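3. The Table, the Box and the Things That Go in It

3.1 Why a small box

Readers who have packed a child's lunch, or tidied a desk drawer into a pencil case the night before a trip, will know most of what this section has to say, and we ask for their patience. The earlier parts of this paper dealt with packing as other authors have treated it, which is mostly a matter of suitcases, shipping cartons and moving vans. Those are large containers, packed seldom and with some dread. We wanted to look at the other end of things, at the small lidded box that is filled and emptied so often that the person doing it could hardly tell you afterward how it went. The Zestis project grew out of that wish, and out of a long afternoon in Likach during which Farah Yeoh emptied her own bag onto a table and the rest of us argued over how it had all fit.

The material we report on comes from 11 adults who packed and unpacked small boxes in a room on the ground floor of Tarigan, the old office building where we have our two rooms. Together they gave us 1,658 packing episodes. By an episode we mean everything from the moment the lid of a box is first touched to the moment it is let go for the last time, whether or not anything has ended up inside. Within those episodes we marked 3,517 placements, a placement being one thing put down in one spot and released. If it was picked up again and shifted, we marked a second one, and so a fussy packer produces a good many more placements than a careless one.

3.2 The table

We spent longer choosing the table than we care to admit. Fikri Rondonuwu had wanted a kitchen counter, on the grounds that boxes of this kind are mostly filled in kitchens, and he may well have been right. But counters come with toasters, bread crumbs and mail, and we were not ready for those. We settled on a rectangular table with a pale wood finish, standing on gray carpet, with a small round hole near the back edge for cables to pass through. The carpet was there when we moved in, and we have grown rather fond of it, as it takes the clatter out of a dropped lid.

The grain of the tabletop turned out to matter a little. Several people lined things up with it, setting a box down so that its long side ran along the lines in the wood, and then lining up the next object with the box. When we asked Tùng Vũ about this after his session he said he had no idea he was doing it, and then did it again with his teacup. The hole had its own small pull on people as well. Flat things were kept well clear of it, while round things were sometimes parked right beside it, as if it were a saucer. We had not planned for either habit and only began to note them down partway through the work, so we give no totals.

3.3 The box

The box used most often is a pale pink plastic one of the lunch box sort. It has a deep base with rounded corners, a lid hinged along the back and a small white latch that hangs from the front rim when the box is open. We bought it at Tastton, a housewares store two streets from the building, together with a few others in different shapes that people liked less. Figure 1 shows it open in the middle of the table, with a flat white and green package lying to its right.

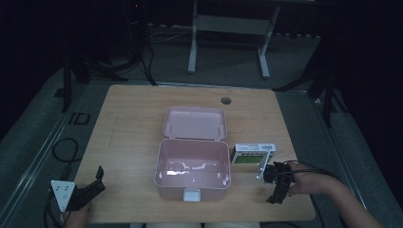 A hinged lid changes the work more than one might expect. With a loose lid, the packer has to find somewhere to put it, and that is often where the next object was going to go. A hinged lid looks after itself, in theory. In practice it brings a second set of small troubles: it may creep forward while the packer is busy with something else, or lean back so far that the base tips a little when the box is nearly empty. Our packers dealt with this in ways that were quite their own. Some opened the lid fully and gave it a pat, as one might a dog that has been told to stay. Others kept the lid half open and worked underneath it, which looked awkward to us but seemed to suit them.

The latch deserves a paragraph to itself, and Vichien Srisuk, who has closed this box more often than anybody, would say it deserves a chapter. It is a little rectangular clasp in the center of the front wall, and it has to come up and over the rim to hold the lid down. People who faced the box squarely closed it in one motion. People who had turned the box while filling it tended to turn it back before they touched the latch, even where reaching around would have been quicker. We have come to think of this turning back as the real end of packing, the point at which the packer has made up their mind that nothing more is going in. It came before the lid was lowered nearly as often as after, and we return to it in Section 4.

3.4 What goes in

The things to be packed were ordinary and small. We gathered them from our own drawers and kitchens over a couple of weeks in November, and Gilang Sopacua went through the pile and took out whatever was sharp, sticky or sentimental. What remained fell loosely into flat things and chunky things, with a handful of objects that were one or the other depending on how they were laid down. A flat package of the kind seen beside the pink box is a good case. On its back it takes up much of the bottom of a small box and leaves a floor for something else to stand on. On its edge, against a wall, it takes up hardly any room and then falls over.

We told people very little. They were asked to pack the things on the table into the box as they would at home, to close it if they could, and to stop when they were satisfied. A few wanted to know what the packed box was for, and whether it would be carried. We said that it would be carried across the room, and it was. Fikri did most of the carrying and reports that he could tell with his eyes shut which boxes had a flat thing at the bottom.

One pattern came up so regularly that we want to mention it here and not leave it for the results. Before the first object went in, packers commonly moved one or more of the others a short way across the table without packing them at all. We called this clearing, at first, and then had to stop calling it that, as often as not the object was moved closer to the box and was more in the way than before. Farah suggested "setting out," from the way her grandmother laid ingredients along the counter before cooking, and the name stuck. Setting out does not appear in the placement totals given above unless the object was released inside the box. Readers who would like to count it can do so from our notes, where every such move is marked with a small letter s in the margin.

3.5 Where things are put down outside the box

Because of setting out, the table surface around the box came to interest us as much as the box itself. We divided the tabletop into a near strip, a middle and a far strip, and noted in which of them each object rested before it was packed. The near strip was busy and the middle busier still. The far strip, where the hole is, was used mostly for things the packer had decided against, at least for the time being, and objects left there were the likeliest to be forgotten when the lid came down.

Judging which strip an object lies in is easy from above and surprisingly hard from low down, where the far part of the table is squeezed together and the hole itself looks like an oval. Vichien and Tùng each went through the same 200 resting places separately and then compared their notes over a rather long lunch. Most of their disagreements concerned objects on the line between the middle and the far strip, and after that lunch we took the near rim of the hole as the dividing line, which settled nearly all of them. The wood is helpful in this respect too. Its grain runs in long, gently wavy lines with darker knots here and there, and once one has learned the knots it becomes possible to say where a thing is lying with a fair amount of confidence, much as one finds a seat in a familiar theater.

Figure 2. Tabletop seen from low down, with the grain, several knots and the round hole near the far edge. 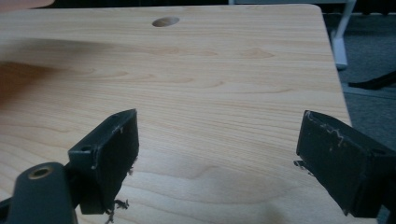
3.6 Marking the episodes

Each episode was marked by one of us and read through by another, in pairs that changed from week to week so that no two people drifted into a private language. We wrote down when the lid was opened, which object was released where, when the box was turned and when the latch was closed or left hanging. A latch left hanging was not treated as a mistake. Plenty of people close a box at home without bothering with the latch, and Gilang, who is one of them, would not hear of it being scored against anyone.

Where the two readings differed we talked it over and kept both versions in the notes, with the agreed one first. The notes were closed on November 25, 2022, and nothing has been added to them since, apart from a corrected spelling of Tùng's name on the cover sheet. The next section takes up the order in which things went into the box, beginning with the flat ones.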